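Grirko Zekus Drying Cabinet

Sold and serviced by Clostenwood Laundry Supply
Home > Drying > Cabinets > Freestanding
Availability: In stock, Clostenwood warehouse
Page updated Jun 23, 2019

Overview

The Grirko Zekus is a freestanding electric drying cabinet for clothing and household textiles that should not be tumbled. Garments hang or lie flat inside the cabinet while a fan moves warm air from the base to the top. Nothing rotates, so there is no wear from rubbing and no pulling at seams.

Most of our Zekus cabinets go to theater wardrobe rooms, small hotels, riding schools, and dance studios. A few have gone to private homes with a mudroom large enough to take one. It is a light commercial machine. It is built for daily use but it is not meant to replace a tumble dryer for sheets and towels in quantity. If that is what you need, look at the drum dryers in our Commercial section or call the shop.

What it is good for

Wool sweaters, lined jackets, costumes with trim or beading, coats, gloves, hats, leotards, aprons, saddle pads, and anything with a printed front that cracks in a hot drum. It also does a good job on shoes if you use the lower rack.

What it is not good for

Comforters and sleeping bags. The filling clumps unless it is tumbled, and the outer layer will feel dry long before the middle is. Do not put in anything that has been cleaned with solvent, or anything with oil, wax, or paint on it. Foam rubber should be kept out too.

Specifications

Type: freestanding, vented, electric
Maximum power: 2000 watts
Cabinet width: 900 mm
Empty weight: 200 pounds
Hanging rails: 3, fixed height, removable
Flat racks: two, wire, coated
Shoe rack: one, fits at floor level
Door: single, reversible hinge, magnetic catch
Controls: dial timer, heat selector, fan-only switch
Finish: powder-coated steel, white or gray
Exhaust outlet: top or rear, blanking plate supplied
Warranty: three years on parts, one year on labor

The width is given in millimeters because that is how Grirko sizes its cabinets. Full drawings with height, depth, and clearances are in the installation sheet, which we send with every quote. Please measure your doorways as well as the spot where the cabinet will stand. The door can be taken off for delivery, and this is often enough to get it around a tight corner.

Heat settings

Low is for wool, silk, and anything with glue in it, such as hats and some trims. Medium covers most cotton and cotton blends. High is for heavy cotton, denim, and canvas. The fan-only setting uses no heat at all and is useful overnight for coats that are damp from rain.

The selector can be changed partway through a cycle. Many users start heavy items on High and turn the dial down to Low for the last part. The timer switches off the heat first and leaves the fan running for a short cool-down. You can open the door at any time. The fan and heat stop when it is open and start again when it is closed.

Drying times depend on the fabric, on how well the washer has spun the load, and on the air in the room. We do not publish a table of times for this reason. Keep notes for your own loads during the first week or two and you will have figures that are more useful than ours.

Venting

The Zekus must be vented outdoors or into a suitable extraction system. Use rigid or semi-rigid metal duct. Do not use plastic hose. Keep the run short and the bends few. If the cabinet is slow to dry, the duct is the first thing to check, followed by the lint screen.

The outlet is set up for the top of the cabinet when it ships. To use the rear outlet, remove the plate with a Phillips screwdriver and swap it over. The gasket goes with it.

Electrical

The cabinet needs its own grounded circuit. Do not run it from an extension cord or a power strip. Have a licensed electrician confirm that the outlet and circuit match the rating plate inside the door before the cabinet is delivered. Our delivery crew will set the unit in place and level it, but they do not do wiring.

Customer comments

"We have had ours since January and it runs almost every night of a show. The velvet comes out without the crushed patches we used to get on the drying line. I would like a light inside." Zanele Khumalo, wardrobe

"Good machine. The shoe rack rattles if you don't push it all the way back. Otherwise quiet enough that we leave it on while people are working in the same room." Valter Figueiredo, James Inn

"Bought for saddle pads and winter gloves. The bottom needs wiping out more often than I expected, but that is the horses. Delivery was on time and Gerrit took the old unit away." Tshepo Adams, riding school

Reply from Clostenwood: An interior light is not offered for this model. A battery light with a magnetic back will stay up on the outside of the cabinet, but please do not leave one inside with the heat on. For the rattle, check that both rear tabs of the shoe rack are under the lip.

Preparing a load

Results are better when the load has been sorted before it goes near the cabinet. Dark and light items can be dried together once the dye has settled, but new black or red cloth should be kept away from pale items while damp. Color can transfer wherever wet fabric touches.

Sort by weight as well. A thin shirt will be dry well before a lined jacket, and if they go in together you will either stop early or run the shirt longer than it needs.

1. Spin the load as hard as the fabric allows. Wool should be rolled in a towel and pressed.
2. Shake each piece out and close zippers and hooks. Turn out the pockets.
3. Put the pieces into bins by fabric weight. Plastic bins with handle slots are easy to lift and wipe clean.
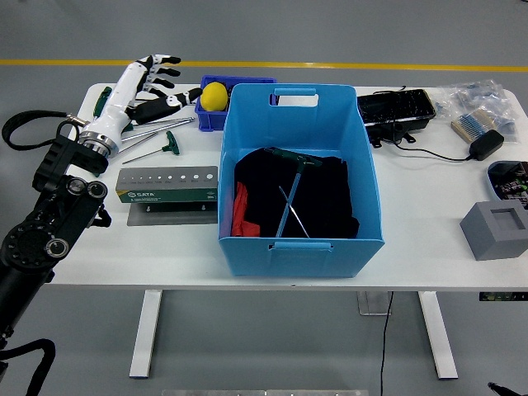

4. Hang heavy pieces on the rear rail, where the air flow is strongest. Leave a gap the width of a hand between hangers.
5. Lay knitwear flat on the wire racks and pull it gently to shape.
6. Close the door, choose the heat, and set the timer.

Use plastic or coated hangers. Bare wire can mark damp cloth, and unfinished wood may stain it.

Cleaning and care

Empty the lint screen after each day of use. It slides out at the front of the base and can be brushed or rinsed. Let it dry before putting it back.

Wipe the floor and the inside of the door once a week with a damp cloth and mild dish soap. Do not spray water into the cabinet. Bleach and scouring powder will dull the coating.

Twice a year, switch off the power at the breaker, disconnect the duct, and clear it of lint along its full length. Check the door seal at the same time. If it has gone stiff or has a split, order part Zekus DS from the list below. It presses into a channel and needs no glue.

Parts and accessories

Zekus DS, door seal
Zekus LS, lint screen
Zekus FR, flat rack, coated wire
Zekus SR, shoe rack
Zekus GP, glove and hat pegs, clips to any rail
Zekus HK, hinge kit for reversing the door

All of these are kept in stock. Timer dials and fan motors are ordered from Grirko as needed and are fitted by our own technicians. Have the serial number ready when you call. It is printed on the rating plate inside the door, on the hinge side.

Price and delivery

Prices are quoted to order and depend on finish, access, and whether you want an old machine removed. Local delivery includes placement and leveling on the ground floor. Stairs are extra, and we will need to know how many flights and whether there is a landing.

For sales and quotes, ask for Tshepo Van Wyk. For delivery dates, service visits, and parts, ask for Gerrit Van Wyk. There is a white Zekus set up in the showroom, and you are welcome to bring a damp coat and try it.

Related products

Grirko wall-mounted airer
Grirko boot dryer
Duct, elbows, and wall vents
Coated hangers, adult and child sizes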